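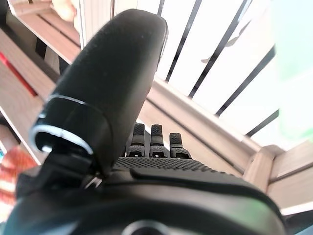
How long should I let a sourdough starter sit before I bake with it?

Four hours after a feeding in a warm kitchen, and longer in a cool one. Go by how it looks and smells more than by the clock. You want it domed on top, full of bubbles at the sides of the jar, and smelling a bit like yogurt.

I get that question more than any other, so I figured I'd write out my whole routine. My first few loaves were bricks, and my neighbor Darcy Dhillon was kind enough to eat them anyway (toasted, with an awful lot of butter). I bake every week now and I still mess it up sometimes!

What you need

A clean glass jar with a loose lid, a kitchen scale, plain bread flour, water, salt, and a Dutch oven or any heavy pot with a lid that can take a very hot oven. You'll also want a big bowl and a dish towel. I used a soup pot from a yard sale for years before I bought a proper one.

Feeding the starter

Take the jar out of the fridge the night before. Scoop out all but a spoonful or two, then stir in 50 grams of flour and 50 grams of water. Put a rubber band on the jar at the level of the starter so you can see how far it climbs. If it has doubled by morning and is starting to sink, feed it once more and wait for it to come back up.

In July mine goes nuts and I use cold water to slow it down. In winter I stick the jar in the oven with just the light on – put a note on the oven door if you do this. I have baked a starter, jar and all, and it's not a smell you want in the house.

Mixing the dough

For one loaf I use:

500 grams bread flour
350 grams water
100 grams starter
10 grams salt

Stir the starter into the water until it goes milky, then add the flour and mix with your hand until there are no dry bits. It'll look shaggy and kind of hopeless. Cover it, leave it for half an hour, then squish in the salt with wet fingers.

Folding

Grab one side of the dough, stretch it up, and fold it over to the other side. Turn the bowl and do it again until you've been all the way round. Cover it and walk away for thirty minutes. I do this four times, usually while I'm doing laundry, and if I forget one I don't worry about it. After the last fold, leave it on the counter until it's puffy and jiggles when you shake the bowl.

Shaping and chilling

Tip the dough onto a lightly floured counter, pull the edges into the middle, flip it over and drag it toward you a few times until the top feels tight. Set it seam side up in a bowl lined with a floured towel. Rice flour is best for this if you can get it – regular flour likes to soak in and glue everything together. Then it goes in the fridge overnight.

Baking

Heat the oven to 475 with the pot inside, for a good 45 minutes. Turn the dough out onto parchment, slash the top with a razor blade or your sharpest knife, and lower it in. Twenty-five minutes with the lid on, then twenty with it off at 450. I like mine dark, so I leave it a few minutes extra.

Let it cool for at least an hour before you cut it. The middle goes gummy if you slice in too soon, though I'll admit the heel has gone missing early at my house more than once.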